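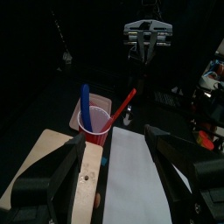 Red cup, blue spoon

I signed up for the public observing night at Kunville this month. It was my second try. The first one was clouded out, and the club doesn't reschedule, so you go back on the list with everyone else.

The observatory is small. It has one dome, a classroom and a gravel lot where members set up their own telescopes. Yusri Ginting ran the evening and opened with a short talk on Saturn. I have read plenty about the rings, but he explained the Cassini Division better than any book I own. He also passed around a meteorite, which was heavier than I expected for its size.

The line for the main telescope was long, so I spent most of the first hour in the lot. Rania Abdel Hamid had a 200 mm reflector on a plain wooden base she built herself. She found M13 by hand in less time than it takes me to align my computerized mount. Through her eyepiece I could pick out single stars at the edges of the cluster. At home I get a gray smudge.

Saturn came up late. My turn in the dome lasted maybe a minute. The air was unsteady near the horizon and the planet looked like it was under running water, but it settled twice and I saw the gap in the rings both times. Titan was easy. I thought I had a second moon too, but I wouldn't swear to it.

A few practical notes if you want to go:

1. Park at the lower end and walk up. Headlights in the upper lot make you unpopular.

2. Bring a jacket, even in summer. The hill gets windy after ten. 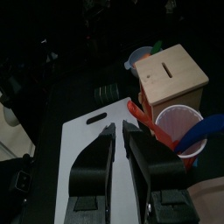

3. Red flashlights only. They sell them at the desk, but bring your own if you have one.

I drove home with the window down and got in well past one. The next morning I started a list of things to fix on my own setup. The finder is loose, the tripod has one bad leg, and I still haven't replaced the dew heater that quit last winter. Arne Vogler says he has a spare he never uses, so I may get out of that one cheaply.
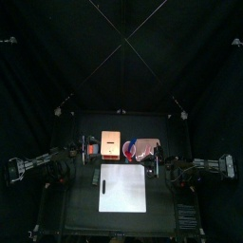

My bigger problem is stray light. The neighbor's porch lamp shines straight into my tube from the east, and I lose contrast on anything faint. I have been putting off a proper light screen for two years. Black fabric on the walls and overhead, like that, is close to what I want, except mine needs to be open at the top and come down fast when the wind picks up. I'm thinking of three panels on poles - tall enough to block the lamp, low enough to reach Saturn. The next public night is in September and I'd like to have it standing before then.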